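Drerby Sailing Club newsletter
Winter series round-up and what's coming next

What a finish to the autumn series! The last race went off in a steady south-westerly with 20 boats on the line, and for once the whole fleet got away cleanly at the first attempt. Corina Egger and her crew on Worura picked the shore end, tacked early for the slack water under the point, and were first round the windward mark by a good margin. Gounder chased them all the way home and had the better corrected time, so the handicap prize went to Krishnamoorthy Chacko while Corina kept line honours. Both crews were grinning like children on the pontoon.

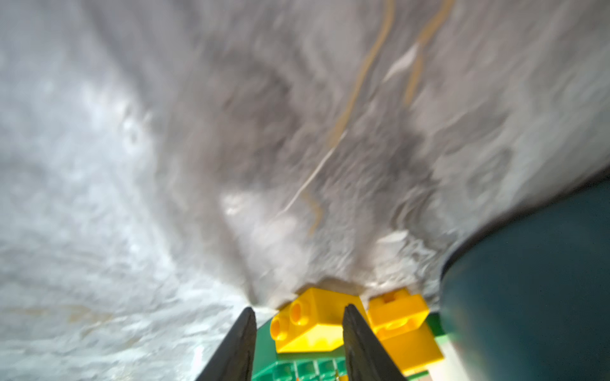
Can I enter the Brirkovlow Race if I haven't done a passage race before?
Any boat with a current club handicap can enter, as long as the skipper or mate has finished at least one of our series this year.

Speaking of Brirkovlow, the date is set for March and the notice of race is on the board in the clubhouse. It's 189 miles out round the lightship and back, the longest thing we run, and if you've never seen the sun come up from the rail with a reefed main and a flask of tea, please do come. Vimala Bhat is matching up spare crew with short-handed boats (she found berths for six people last year, two of whom now own boats of their own!). Leave your name with her or at the bar.
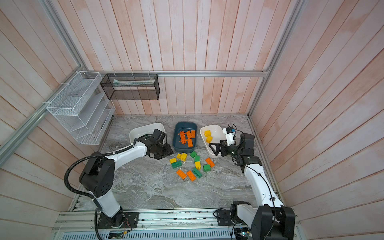 Two arms at work over the table, with a white bin and a blue-teal tub.

Handicaps have been looked at again over the past few weeks. Sreekumar Warrier went through 224 finishing times from the season, and most boats have moved by a whisker or not at all. Gounder goes up a touch, which Krishnamoorthy took very well, considering. The full list is by the tide tables.
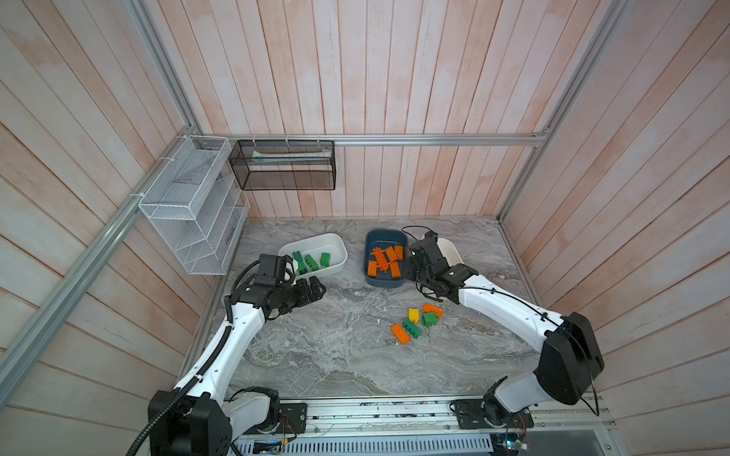 Juniors' shore days carry on all winter in the upstairs room, and Yurani Chambi would love more of the under-tens to come along. There'll be knots, flags and a right-of-way game where every boat is a toy building block. The colourful sort on the table in the photo are just the thing, so if yours have been outgrown, bring a bagful. Hot chocolate at four.

Lockers need clearing before the floor is painted. Wet sails left in there will be hung in the boat shed.

November 25, 2025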